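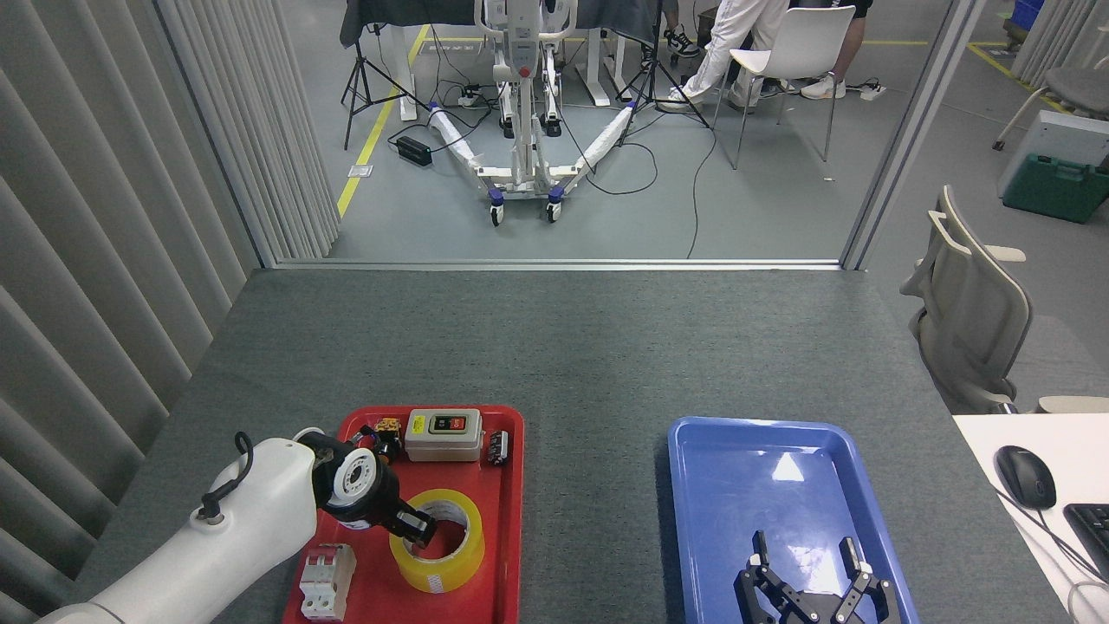
I went to the Disbridge open day in November mostly because Lorna Chisholm had a spare ticket and I had a free morning. The invitation promised "a new way of thinking about small parts". I've been buying and storing electrical bits for long enough to doubt that there is one.

The sorting room is on the upper floor, past 2 sets of doors and a coat rack that was already full. Our guide, Gemechu Gudeta, was pleasant and knew his stock. He told us the stores hold 484 lines, down from 692, and that the cut came from getting rid of duplicates. I asked how many of those had been put back quietly since. He laughed and moved us along.

The system is called Mandura and, as far as I could tell, it is coloured trays. Mixed parts start in a red one and end up in a blue one. On the grey felt table the red tray had a circuit breaker in it, a push-button control box with one red button and one green, a couple of smaller components and a roll of yellow packing tape. I can't see why tape belongs with a breaker. Gemechu said mixed trays are closer to what comes back from site, and I'll give him that, as my own van looks much the same – but then I don't hand out a brochure about it.

The felt I did like. Small round parts roll off a bare bench, and I've spent too many afternoons on my knees looking for them. Lorna thought it would be filthy within a month. She may be right.

Less good was the talk afterwards. It went on for 113 slides, most of them about a labelling scheme from Gumedia that wasn't ready to be shown. When someone asked for a price we were told to write in.

Lunch was soup. Parking is free if you arrive before ten, and the sign for the turning is hidden behind a hedge, so go slowly after the Chu warehouse.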